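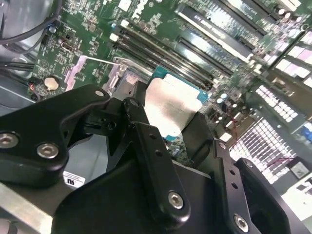

**Swapping the processor in an old Dell tower – what order do I do things in?**

Posted by Agnese Koppel, February 22, 2022

Hi all! I have a Dell desktop I bought secondhand from a little shop called Rirkard, and I'd like to put a faster processor in it before my son takes it over for school. The new chip is used too and cost me $40. I checked the model against the list of processors the board supports, so I'm fairly comfortable on that side.

My trouble is that I've done memory and a hard drive before but never a CPU, and the guides I find all disagree. One says take the whole board out, one says leave it in, and a third spends ten paragraphs on static and then stops. I have a tube of Cekico thermal paste, a Phillips screwdriver and a kitchen table with decent light. Do I need anything else? And how hard am I supposed to push? I keep reading that you shouldn't push at all, which makes me nervous about how it stays in.

The tower is the kind with blue plastic tabs for the drives, if that helps.

---

**Valdis Sepp**

I've done a pile of these, mostly office machines that came to me from Navickas when they cleared out a floor, so I'll tell you how I go about it.

Leave the board in. You'd only be giving yourself a bunch of extra screws and front panel wires to put back. Shut down, pull the power cord, hold the power button for a few seconds, then lay the tower on its side with the open side up. Touch bare metal on the case before you reach for anything else.

The heatsink comes off next. If the old paste has gone hard, don't yank – twist a little left and right until it lets go. Wipe off the old paste with rubbing alcohol and a coffee filter (paper towels leave fuzz). Then push the little lever down and out from under its hook, swing it up, open the metal plate, and lift the old chip straight up by its edges.

Now the new one. Find the small triangle on one corner of the chip and match it to the mark at the socket. The notches on the sides should line up too. Lower it flat and let go. It should just sit there, and if it rocks, pick it up and look again. The pushing part comes afterward, when you close the plate and bring the lever back down. That takes more force than feels polite, and it can creak a bit. I nearly had a heart attack my first time! 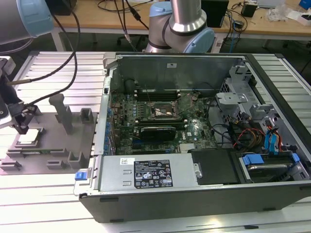

Do I have to take the graphics card out first?

Leave it in if you can reach the socket and the heatsink screws without leaning on it. On a lot of these towers the card sits low enough that it's never in the way. If yours is long and you have big hands like me, unplug it and set it on something clean, then put it back last.

A dot of paste the size of a small pea in the middle of the chip is plenty. Tighten the heatsink screws a few turns each in a criss-cross, and please plug the fan back in. I've forgotten that one twice. Take your time and give yourself 40 minutes.

---

**lendden_fan78**

I wouldn't bother with the upgrade, just get an SSD. I put a Lendden one in mine for $30 and it feels like a new computer.

---

**Agnese Koppel**

Thank you Valdis, that's a huge help, especially the part about the creak – I would have stopped right there and posted again in a panic. I'm going to try it tonight after dinner. Coffee filters I have!

And lendden_fan78, it already has an SSD, but thanks. Quick one for anybody still reading: do I update the BIOS before or after?

---

**Valdis Sepp**

Before, with the old chip still in. A newer processor sometimes won't start on an old BIOS, and then you're taking it all apart again to get back to where you were. Let it finish and restart by itself, check that the new version shows up in setup, and then shut down and get your screwdriver. When you boot with the new chip you may get a message that the processor has changed. Press whatever key it asks for and carry on.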